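Tranton Rare Conditions Forum
Board: Living with it > Appointments and paperwork
Thread: One-page health summary, worth doing?

sokari_lane
Posted 01/10/2024

Hello all! I finally finished my one-page summary and I'm so pleased with it I had to come and tell someone. I have a connective tissue condition plus the usual hangers-on, and my notes had grown to 40 pages in a ring binder that I lugged to every clinic. Now it's a single side of A4: diagnoses, medicines, allergies, what a bad day looks like, who to ring. The registrar at Kusel read the whole thing while I was taking my coat off.
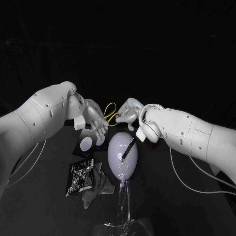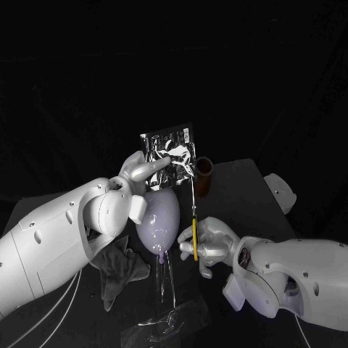 buttroad_bee
Love this, and well done for getting it down to one side, mine keeps spilling over. Did you put the surgeries in? I've had 4 and they take up half the page once I've written what each one was for.

sokari_lane
Only the two that affect anything now! The rest went on the back under "older history" with just the year. If they want more I still have the binder in the car.

halfpastnine
Going to be the grump, sorry. I tried a summary and it did me no good at all. The consultant glanced at it, put it on the desk and asked me everything from the beginning anyway. Then he seemed put out that I'd written the name of the condition at the top before he'd had a chance to think about it. I've gone back to answering questions as they come.

tea_and_splints
@halfpastnine I've had that too, and what helped me was moving the diagnosis down and putting symptoms first, in date order. It reads less like you're telling them their job. I know we shouldn't have to tiptoe about it but it did change how the appointment went. He asked loads more about my gut than anyone had before!

halfpastnine
Hmm. I can see that. Still think it depends on who you get.

buttroad_bee
It does, but A&E is where I'd want one. Last January I was too wobbly to explain anything and my sister was guessing at doses. She got one of them badly wrong, bless her.

sokari_lane
Yes!! That's the other reason I did it. There's a copy in my purse and one on the fridge, and my neighbour knows where it is.

moss_on_the_wall
Newly diagnosed here (well, "probable", waiting on genetics) so this thread is brilliant timing. How do you describe pain without sounding dramatic? Everything I write looks either like nothing or like I'm auditioning for something.

tea_and_splints
Say what it stops you doing. "Can't lift the kettle with my right hand before lunch" got me a hand therapy referral after years of marking myself 7 out of 10 and being told to rest.

moss_on_the_wall
Oh that's good. Stealing that.

halfpastnine
Agree with that one, for the record. And don't put your best day down as your normal day. I did it for years.

sokari_lane
I type mine up in 3 short blocks with a gap between them, big print, no colours (it photocopies horribly otherwise). The date goes top right so they know which version they've got. First draft was nearly 2,000 words and I thought every single one was vital, ha. My advice is leave it a week and then go at it with a pencil.

buttroad_bee
Do you list supplements? My pharmacist wants them on, my GP says don't bother.

tea_and_splints
I'd go with the pharmacist. Mine spotted that my magnesium needed to be taken well apart from one of my tablets, and it was only on the sheet as an afterthought.

buttroad_bee
Right, they're going on. Which means I'm over the page again! Off to find a smaller font.

halfpastnine
Please don't use a smaller font. Take out a surgery.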